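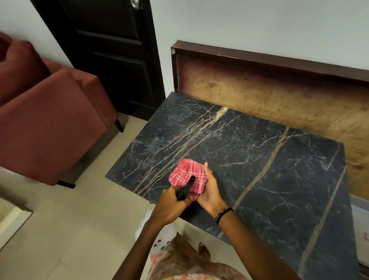
Why Does Folded Cloth Stay in a Stack?
From the Young Visitors' Pages of the Mavromatis House of Household Arts

Cloth is made to bend. A tablecloth hangs over the side of a table, and a napkin can be tucked into a collar. When cloth is folded, it becomes smaller and thicker, and it can be put away in a drawer or on a shelf. This page explains what happens inside a fold.

Threads that cross

Most napkins and tea towels are woven. Weaving begins with long threads stretched side by side. Other threads then pass over and under them, from one side to the other. If the threads are different colors, the crossings can make a pattern. Thin white lines running both ways over a red or pink cloth make a plaid, like the one on the folded cloth at the top of this page.

A pattern can also be printed on cloth after it is woven. To find out which kind you have, turn the cloth over. A woven pattern is usually just as clear on the back. A printed one is often paler.

What a fold does

Fold a cloth in half and you have two layers. Fold it again and you have four. One more fold makes eight. The number doubles each time, so a thin cloth soon becomes a thick bundle. Look at the side of a folded cloth and you will see the layers as ridges.

The outside layer has the longest way to travel around each bend. For this reason the edges of a thick stack seldom line up perfectly, even when the person folding is very careful.

Why it springs open

Threads push back a little when they are bent. A fold that has only just been made may lift by itself. Pressing it flattens the threads, and warmth helps them to keep their new shape, so many people iron their table linen. Only an adult should use a hot iron.

Two hands are better than one for a thick bundle. One hand can hold the cloth from underneath while the other works on top.

Try it yourself

You will need a clean cotton napkin, a flat table and a heavy book.

1. Spread the napkin on the table and smooth it from the middle outward.
2. Fold it in half, matching the corners.
3. Fold it in half twice more. Count the layers along one side.
4. Let go and watch the top layer for a moment.
5. Place the book on the napkin and leave it until the next day.
6. Remove the book. Does the napkin lie flatter than before?

Words to know

Crease: the line left in cloth where it has been folded.
Linen: cloth made from the flax plant. The word is also used for napkins, tablecloths and sheets of any kind.
Plaid: a pattern of lines or bands that cross each other.

The House keeps 382 pieces of table linen in its Cledska Room. Classes of up to 23 pupils may visit the room in October. Teachers should write to Leonidas Kyriakidis at the Education Office.

Text by Xuân Vi. Page last reviewed July 1, 2018.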